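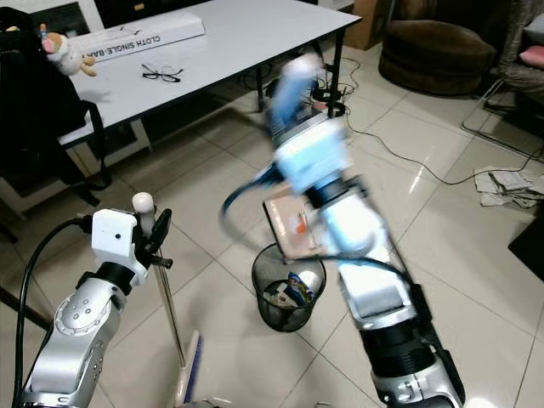 A blue-bristled broom on the tiles.

Showbiz Writer (celebrity and entertainment), Ollero

Part-time, 4 days a week, Dasville office with some working from home

Ollero covers famous people: who they have married, who they have stopped following, what they wore to the airport and whether the dog has its own account yet. We have been doing this long enough to have reported several weddings and divorces of the same couple, and we need another writer before awards season finishes us off.

You would be joining a small desk that works out of the upper floor of the Melnychuk building in Dasville. There is a window. The heating has moods. Our sister desk in Brolthorpe handles television recaps and will tell you that theirs is the harder job, particularly in the weeks when the baking programme and the dancing programme are both on.

What the work is

You will write short news pieces, mostly between two and five hundred words, on engagements, break-ups, babies, casting news, album announcements and public apologies. On an ordinary shift you'll file 4 of these. On the morning after a big ceremony you will file a good many more and eat your lunch standing up.

You will also take your turn on the red carpet live page, which means describing frocks at speed to people who can already see them. We ask for the correct designer, the correct spelling of the designer, and no use of the word "stunning" before nine o'clock in the evening. It has to last the night.

Once you have settled in there will be longer pieces. Our readers like a proper timeline of a relationship, with dates, and they write in when we leave out the summer the pair of them were "just friends". They are usually right. There is a shared spreadsheet of who has been out with whom, started before any of us arrived, and keeping it up to date is part of the job. Please do not colour-code it again.

We do not stand outside anyone's house. We do not print guesses about whether somebody is pregnant, ill or back on the drink, and we leave the children out of it unless the parents have put them on a magazine cover, in which case we say what was on the cover and stop there. When "a source close to the couple" turns out to be the couple's publicist, we say it came from the publicist.

What we are looking for

Someone who can write a clean sentence and check a fact while three people are talking. You should have had something published, and we mean that broadly: a student paper, a newsletter, a blog with a devoted following of your aunt and her friends. A degree is fine. So is not having one.

You need to know the field, or be willing to learn it without sighing. If you are asked which of the four brothers in a band is the one with the solo record, you should be able to find out before the kettle boils.

A sense of humour helps, provided it is pointed at the silliness and not at some poor soul's knees. Experience of dealing with record labels and film publicists would be useful, as would the ability to read an eleven-paragraph statement about "conscious next chapters" and report that they have split up. 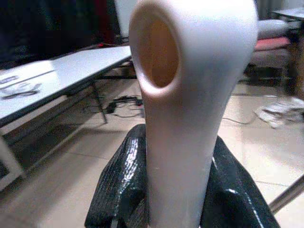 The shifts run from seven in the morning until three, or from two until ten, and you will do a mixture of both. One weekend shift in 3 is yours as well, with a day off in the week to make up for it. Famous people like to announce things late on a Friday, when they think we have all gone to the pub, so somebody always stays behind.

Pay is on the middle band of our writers' scale and we will tell you the figure in the first phone call, so you needn't sit through an interview working up the nerve. You get paid holiday, a laptop of reasonable youth and a pension. Festival tickets come up now and then. They involve a field, a phone with no signal and a deadline.

How to apply

Send us a CV of no more than 2 pages and a news story of three hundred words about any celebrity event from the past month. Choose something dull if you can. Anyone can be interesting about a wedding crashed by a helicopter, and we would like to see what you do with a new haircut.

Please don't send a covering letter explaining that you have always been passionate about content. Two or three lines on what you read, watch and secretly follow will do nicely.

Applications close at noon on the last Friday in March. Interviews will be held in Dasville, with a short writing test, and we pay train fares from Brolthorpe and beyond. Everyone who applies gets a reply, though it may be a brief one if somebody has just got engaged.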